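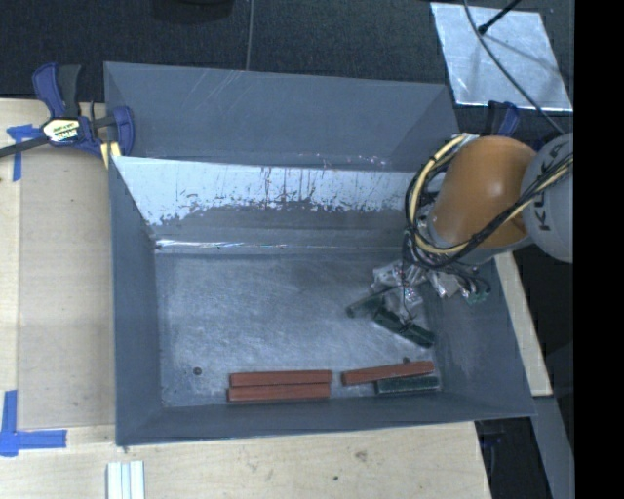 Gray bin with three reddish-brown blocks and a dark green one at the front.

How to Clean and Touch Up a Scuffed Painted Bin

Open-topped bins with painted walls take a lot of wear when hard blocks go in and out of them all day. The paint goes first on the tall rear panel and on the floor. You can get a bin back into decent shape in an afternoon, plus drying time. The method below is for painted sheet metal. If yours is plastic or board, do the cleaning steps and skip the sanding and primer.

What you need

Dish soap and warm water
Two soft cloths and a stiff nylon brush
A plastic scraper
Sandpaper, medium and fine
Masking tape
Metal primer
Gray enamel paint, satin or matte
A 2-inch brush or a small foam roller

Step 1. Empty the bin

Take out all the blocks and set them on a towel. Blocks resting on each other trap grit between them, so wipe each one on all sides before it goes back. Check the corners of the blocks while you have them out. A chipped corner will scratch new paint as fast as it scratched the old.

Step 2. Clear the loose dirt

Brush from the top of the walls down to the floor, then along the crease where the rear wall meets the floor. Tip the bin and shake the grit out. If it is fixed to the table, use a vacuum with a narrow nozzle. Small holes in the floor should be brushed out too. Leave them open. Ours were filled once by mistake and water stood in the bin after every wash.

Step 3. Wash and dry

Wash the inside with warm soapy water, rinse with a clean damp cloth and dry it right away. Cloudy patches on the floor often come off at this stage. Fine swirling scratches won't. They do no harm, and you can leave them if the bin is going straight back to work.

If it sits on a wooden tabletop, put a plastic sheet underneath first. Water that runs under the bin will mark the wood.

Step 4. Scrape and sand

Look for worn bands with a ragged edge. Push the plastic scraper under any paint that lifts and take it back until it holds firm. Sand the edge with medium paper until you can't feel a ridge with your fingertip, then go over the whole patch with fine. Wipe off the dust.

On older bins where you don't know what the paint is, test for lead before you sand.

Step 5. Prime and paint

Mask around the patch. Put on one thin coat of primer and let it dry for the time given on the can. Follow with two thin coats of enamel, leaving 8 hours between them. Matte hides scratches better. Satin wipes clean more easily, but it shows a bright line of reflected light along every crease, and some people find that distracting.

Hằng Tăng paints only the rear panel and leaves the floor bare of new paint, on the grounds that it will be scuffed again by the end of the month. That is a fair choice for a bin in daily use.

Step 6. Put the blocks back

Give the last coat two full days before anything hard touches it. Lower the blocks in by hand the first time and lay them flat. If you want the finish to last longer, cut a rubber mat to fit the floor and trim it around any holes.

Unai Palacios
Updated April 5, 2026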